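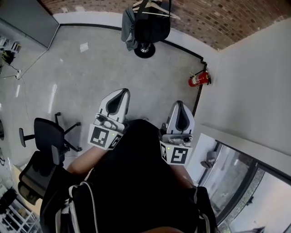
Page 7 of 200

pirnstead_pete
OK so the handheld gripper is at the point where I can walk around the shop with it! Two fingers, dark teardrop pads on the inside faces, a marker block under each one, and both little green lights on. I've been grinning all evening. Next job is getting the Zesier board to log finger position without dropping samples.

wobblybench
Looks great, and I'm jealous of that concrete floor. Are the markers rigid on the blocks? Mine were stuck on with tape and they crept.

pirnstead_pete
Screwed and glued. I learned from your tape, haha.

drustdale_dan
I'm going to be the grump again. Why bother with markers when you could put an encoder in the joint? Mine has done 4,000 open/close cycles and hasn't drifted at all.

pirnstead_pete
Because I had a printer and no encoder :) Also the markers tell me where the whole finger is, and your encoder only gives you the angle.

wobblybench
With Dan on accuracy, with Pete on cost. Glare would worry me more, you've got a big window right there. I lose my markers every afternoon until 4 or so.

drustdale_dan
Matte paper fixes most of that. Still wouldn't do it.

softjaws
Which pads are those? The Dalgleish ones I bought in August went shiny and started slipping on anything smooth.

pirnstead_pete
Cast them myself, second batch. I'll dig out the mix ratio tonight and put it in the parts thread.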